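4.2 Shared meals and claims of tolerance

It is often claimed that people who eat together across religious lines come to think better of one another's beliefs. We are less sure. Slanina and Lenz asked 1,286 adults in Skerville whether they had shared food with a neighbour of another faith during the previous month, and those who had done so scored higher on their scale of religious goodwill. The authors take this as proof that the meal did the work. It may equally be that people who were friendly to begin with were the ones who accepted the invitation.

Our own interviews give little comfort to either side. We spoke to 40 members of two congregations and one prayer hall in Vurkley, all of whom had attended at least one joint supper. Most remembered the food well. Far fewer could name a single belief held by the people across the table, and several told us that religion had been left alone "out of politeness". Plain dishes that raise few questions of religious law, such as rice, fruit and steamed buns (Figure 3), were mentioned warmly, though whether a bun is acceptable still depends on its filling, and some guests did not like to ask.
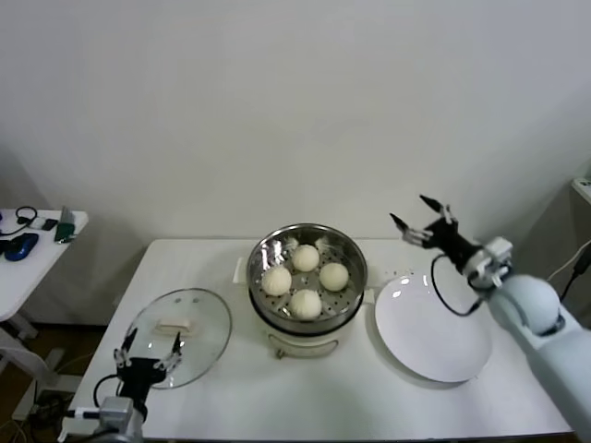 Figure 3. Four steamed buns in a steamer basket, with a glass lid and a flat white plate.

Štefanec has argued that such silence is itself a kind of respect. We find this hard to test. Silence can also cover contempt, boredom or plain shyness, and his interview notes do not allow a reader to tell these apart. Rathnayake's later survey did put the question directly, but only to the organisers of the suppers, who could hardly be expected to call them a failure.

None of this shows that shared meals do harm. It does mean that the wording used in the Wimine handbook, where they are called "the surest road to understanding", goes well beyond the evidence. We return in Section 5 to the people who were invited and stayed at home, a group missing from every study reviewed so far.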